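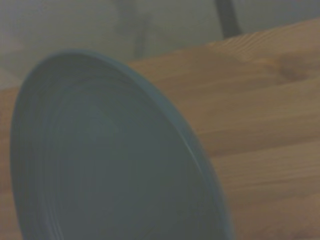 A blue-gray plate on one of the wooden tables, Cluststead tableware study day

Report of the Visit to Cluststead, November 2021
Prepared for members of the Hikumthorpe Household Design Society

The Society made its autumn visit to the tableware study rooms at Cluststead, which reopened to groups in June. The collection is maintained by the Marchuk Trust and holds 1014 catalogued pieces for everyday use, of which 391 are plates and bowls. Members were received in the entrance hall and given a short introduction before going through to the handling room.

The rooms are arranged by use. Serving dishes and storage jars occupy the first, drinking vessels the second, and plates and bowls the third, where our group spent most of the morning. Pieces chosen for study are brought to wooden tables, and visitors are encouraged to look at them closely and at a low angle. Members are reminded that rings and bracelets must be removed before handling, a rule that applies at all times and was politely enforced.

The first session dealt with plates. Attention was given to a round plate in slate blue-gray with a smooth, matte-looking surface. Faint concentric rings follow the line of the outer edge, and these are low ridges in the glaze with no painting involved. The color is a little darker toward the center and the rim is raised. Several members remarked on how well the cool color sat against the pale, knotted wood of the table. Discussion followed on whether ridges of this kind show wear from cutlery, and the staff agreed to look through the Trust's loan records for comparable pieces.

The second session, held after a break for coffee, turned to bowls. Our hosts asked the group to consider how much of a bowl's character depends on its rim, and for this purpose plainer shapes had been selected. Patterned bowls from the Ukano bequest were available in the adjoining cabinet for those who wished to compare them.

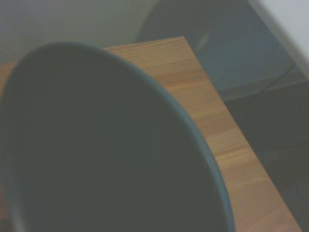

Dark gray-green bowl with a lighter blue-gray rim

The interior of the dark bowl is almost without markings, and the thin rim gives it a clear outline. Opinion in the group was divided. Some members preferred it to the ringed plate for its quietness, while others felt that so dark an interior would be better suited to pale foods such as rice or yogurt. A useful point was raised about lighting in dining areas, which members working on the Society's kitchen guide may wish to take up.

The Trust also operates a lending service for schools and community groups. At present 147 pieces are available for loan, packed in padded boxes with a printed condition sheet. Applications are accepted throughout the year and should be made in writing, stating the dates required and the place where the pieces will be kept.

Access to the study rooms is by a ramp at the side entrance. Seating is provided at every table, though the third room becomes crowded with a full group, and future parties from Hikumthorpe will be divided into 2 sections. Members who have not yet returned their visitor comment forms are asked to send them to the Society's office.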